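Groreo
School of Mending, Adlow

Home
About us
Classes
Bring a garment
Contact

About us

We teach people to mend their clothes! Darning, patching, re-hemming, turning collars, putting zips back on the rails, getting a cardigan through another ten winters. Groreo is a small school in the middle of Adlow, with two classrooms, a washroom and a very long ironing table, and if you have ever kept a pair of trousers in a bag at the bottom of the wardrobe meaning to do something about them, you are exactly the sort of person we like to meet.

Most of our students have never sewn anything. Some were shown how to do a running stitch at school and remember it better than they think. A few are very good dressmakers who can cut a coat from scratch and have still never darned a heel (it's a different sort of work, slower and more forgiving). Everybody sits at the same tables, and there is always a lot of leaning across to see what the next person has got.

How we started

Ruxandra Bogdan opened the school after years of doing alterations from her front room. Customers kept asking if they could stay and watch. She put out a second chair, then a bench, and when the bench was full every week she went looking for somewhere bigger. What she found was the old haberdashery, which had stood shut for a long while and still had its wall of little drawers. The drawers are full again now, mostly with buttons, and you're welcome to rummage.

The larger classroom is called Gavrilă, after the family Ruxandra lodged with as a student. The mother of the house mended everything, bed sheets included, and kept her darning wool wound on clothes pegs. We still wind ours that way. It doesn't tangle and you can see the colours at a glance.

The first course was hand darning, with 15 places. It still runs, it is still the one we'd tell anybody to begin with, and it has hardly changed, apart from the lamps, which are much better.

What we teach

First Darns is our beginners' course: four evenings, wool and needles supplied, bring a sock or jumper with a hole in it. You'll work on a practice square first and then on your own piece. By the last evening people are usually hunting the house for more holes.

Patch and Reinforce covers knees, elbows, seats of trousers and the inside of jeans. We do it by hand and by machine, and spend one whole session on choosing cloth, as a patch that is heavier than the garment will pull a new hole beside the old one.

Knitwear Rescue is for moth damage, dropped stitches, frayed cuffs and necks that have gone wide. You don't have to be a knitter. You do have to be patient, or willing to pretend for two hours.

Homura is our advanced course in decorative stitching, and the one with the waiting list. It's all about the mend you want people to notice: red thread on navy, rows and rows of it. Students choose one garment and stay with it from start to finish. We have seen some wonderful things come out of that room, including a gardening jacket that now has more stitching than jacket.

Wash, Dry, Fold is a single afternoon, and it surprises people how much they enjoy it. More on that below.

How a class goes

We start with tea. Then the tutor goes round and looks at what everyone has brought, which can take a while and is the best part for many of us, because each piece comes with a story about a holiday or a brother or a dog. There's a demonstration at the front table, and the rest of the time is yours. Tutors come to you. We don't hold your work up in front of the room unless you ask us to, and unpicking is free of shame here. We all unpick, Ruxandra most of all.

Machines are provided. Scissors too, although if you have a pair you love, bring them, and tie a ribbon on the handle.

Children from nine upwards can come to the Saturday-style family sessions in the school holidays with a grown-up. The February half-term ones are always lively, and we go through an alarming amount of embroidery thread.

Why washing comes first

Every mend starts with a clean garment. Cloth that has been washed and dried has done its shrinking and shows you its true shape, and thin places you'd have missed become easy to spot when you hold them to the window. So we have a washroom, and we teach in it.

In Wash, Dry, Fold we go through care labels, water temperature, how much soap you need (less than you're using!), and sorting. We're keen on sorting. Darks with darks, new colours on their own the first couple of times, wool kept well away from anything with a hook or an open zip. Shirts go in unbuttoned, jeans inside out, and pockets get checked twice, tissues being the enemy. Knitwear is dried flat on a towel and eased back to its measurements while damp, so take those measurements beforehand and write them down.

We also talk about not washing. A good airing on a hanger by an open window does a jumper no end of good, and a coat wants a brush far more often than it wants water.

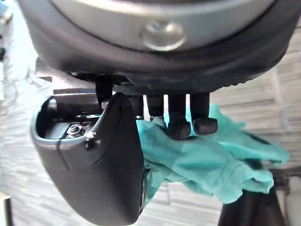
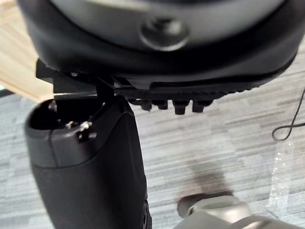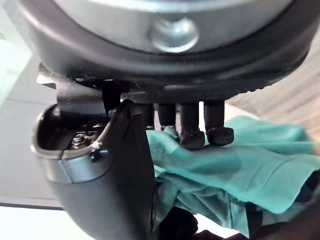
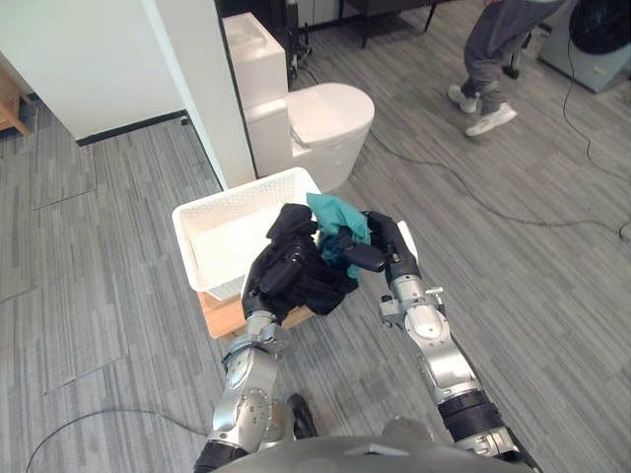 In the last picture: black and teal, over the white basket.

Bring a garment

Not ready for a course? Come to the open table. Bring one garment, clean please, and a tutor will look it over with you and suggest what could be done. You can do the work there and then with our tools. We ask for a donation towards thread, and that's all.

We'll look at nearly anything made of cloth. We can't take on leather, waxed jackets or tents, though we're happy to have a chat about them.

Our thread library

Leave what you don't need, take what you do. There are 200 shades on the rack by the door at the last sort-out, plus a drawer of odd lengths for tiny jobs. Donations of darning wool are especially welcome, greys above all, as everyone's socks seem to be grey.

Places and booking

First Darns and Patch and Reinforce take 15 students, Knitwear Rescue takes 20. Homura is kept smaller so that each person gets proper time with the tutor. Bookings open a month ahead, and if a course is full do put your name on the list, as places come up more often than you'd expect.

The front door has one step and we keep a ramp just inside; ring the bell and we'll put it out. Both classrooms and the washroom are on the ground floor. If you need a higher table, brighter light or large-eye needles, tell us when you book and they'll be at your seat.

Page updated 2021-10-10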